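Peltus Interiors
Vacancy: Surface and Wallcovering Fitter (full time)
Reference: 464
Posted: 14/10/2018

Peltus fits out small work bays, display booths and sample rooms for trade customers. We are looking for a fitter to join the Gronberg Road workshop. The post reports to Kanokwan Srisuk, workshop manager.

Duties
Cutting and hanging patterned wallcovering on three-sided enclosures, including the two rear corners.
Matching large repeats where the side walls meet the back wall at an angle.
Setting tabletops level and sealing the edges against the surrounding rail.
Checking finished bays against the drawing and recording any lifting, bubbles or scratches.
Laying out trays and small printed goods on the table for the customer's approval.

Requirements
At least 7 years in wallcovering, shopfitting or a related trade. Able to read a plan and work to it without supervision. Own hand tools. A full driving licence is needed for site visits, which make up a small part of the week.

Experience with stone-effect and veined surfaces is useful. Training is given on the Rezaei cutting table.

Current work
Most orders this season are for dark interiors with a white botanical pattern. The leaf-and-vine design on black is the one the new fitter will handle most often, usually with a dark brown marble top with thin white and tan veins.
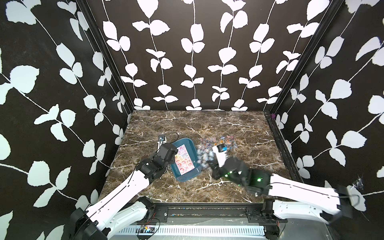 Joins in this pattern are difficult to hide. The stems run the full height of the back wall, so a drop hung out of plumb shows at once against the corner posts. Applicants called to interview will hang two drops on a test board and trim them to a post. Allow 128 minutes for the test, including setting up.

Terms
Permanent contract, 37.5 hours a week. Pay according to experience. Workwear supplied.

How to apply
Send a CV and photographs of two finished jobs to Si-eun Pyo, Peltus Interiors, Unit 984, Gronberg Road. Quote the reference number. Applications close at the end of October.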